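Filed under: Footwear > House & Pool > Slides
Last updated: December

Rarker Dillon slides – two months in

Bought these to replace a pair of flip flops that finally gave up at the toe post. Paid more than I wanted to. Wearing them pretty much every day since, house mostly, mailbox, trash cans, one very long afternoon at my sister's pool.

Fit first. I'm between sizes, went up, glad I did. Strap is stiff out of the box and rubbed the top of my left foot for maybe a week. Then fine. If you have a high instep try them on in a store, the strap doesn't adjust at all.

Footbed is the good part. Firm, little bumps but not the kind that hurt. I stand at the stove a lot and my heels used to complain by dinner. Less now. My old Escobar pair was softer on day one and flat as a pancake by the end of summer, so I'll take firm.

Grip – ok on tile, ok on the deck, not great on wet painted concrete. Slipped once on the garage step. Didn't fall but definately held the rail after that.
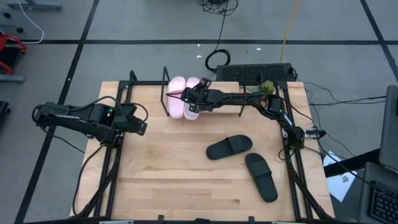
Washing is easy, dish soap and an old toothbrush. Air dry only, dont leave them in a hot car. Light colors do show dirt along the sole edge, and I never got one grass stain all the way out. Go darker if you garden.

Noise. They slap a bit on stairs. My husband hears me coming, make of that what you will.

Ordered from Cirnulance, shipping took 13 days, which is slow for a shoe. Box was crushed, slides were fine. Exchange is free but only once.

Would buy again, on sale. Four out of five – lost one for the strap and that garage step.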